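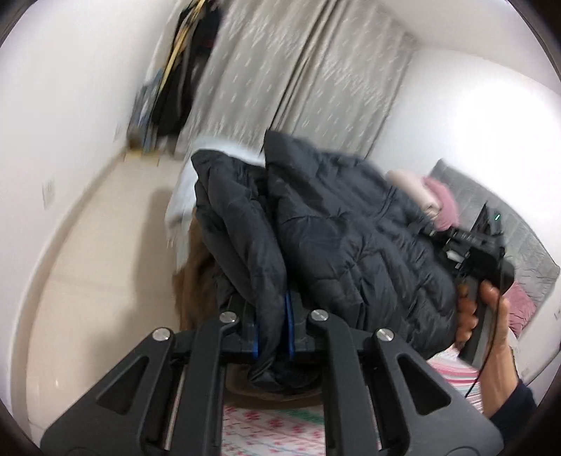

Brillham clothing bank to stay open through the winter

04/01/2025

The clothing bank at Brillham's old market hall will stay open until the end of the winter after the town council agreed to extend its use of the building.

The scheme had been due to close at the start of the new year, when its first agreement with the council ran out. Councillors voted before the holidays to let it carry on in the same two rooms, rent free, with the council also paying for heating and lighting.

People have given 1,054 items of clothing since the bank opened in August. Coats and jackets make up 244 of these. The bank says 241 of them have already gone to new owners, which left three on the rail when it closed for the Christmas break.

Warm outdoor clothing is now what the bank needs most, particularly men's coats in large sizes and waterproof jackets for children aged between eight and 12. It has plenty of baby clothes and is asking people to hold on to these until the spring. Shirts, summer dresses and light trousers are not being taken for now, as there is nowhere to store them.

Anyone can use the bank. There is no need to bring a letter or proof of income, and visitors are not asked why they have come. Each person can take one coat and up to five other pieces per visit. Parents can choose clothes for children who are not with them, but should know the size they want. Shoes can be tried on at the bench by the side door.

Donations should be clean and dry, with working zips and most of their buttons. Padded coats need particular care, the bank says, because the filling can stay damp for a long time after washing even when the outside feels dry. Several coats handed in during the autumn had to be washed again after they were packed too soon and began to smell.

The bank's advice is to wash padded coats on a cool, gentle setting with the zip done up and the pockets empty, using a small amount of liquid and no softener. They should then be dried slowly and shaken out every so often to break up any lumps. Feather-filled coats can take two days or more on an airer. People who cannot wash a coat at home can still bring it in, but should put it in a separate bag and tell whoever is on the desk.

Mercado, the launderette on Corn Street, has been washing bedding and heavy coats for the bank without charge, and has agreed to continue. Bags can also be left at the launderette during its normal hours, though it cannot take shoes or toys.

Small tears and broken zips are being dealt with at a mending table, which started in the autumn. It has thread, patches and a box of spare zips, and people may bring in their own clothes to repair as well. Help is given where it is needed. The table has two sewing machines, one of which is out of use until a part arrives.

Clothing that is too worn to be given out is collected by Brukex, a textile recycling firm, and sorted for rags and filling. The bank receives a small payment by weight, and the money goes on hangers, rails and washing powder. It hopes to buy a full-length mirror with the next payment, as the present one is cracked in one corner.

The council's decision does not cover the period after the winter. The hall roof is due to be repaired in the spring, and the two rooms will have to be cleared before the work begins. A report to councillors named the former library and the ground floor of the Skustska community centre as places the bank could move to. The former library is nearer the bus stops but has steps at the front. Skustska has level access and more storage, but its rooms are booked on most evenings.

A decision on the move is expected before the roof work starts. People who use the bank can give their views on a form kept at the desk, or by writing to the council offices.

The bank will reopen at 10am after its break and will keep its usual hours, closing at 3pm. The entrance is at the back of the market hall, reached from the car park. Bags must not be left outside when the bank is closed. A number were ruined by rain in the autumn, and the council had to pay to have them taken away.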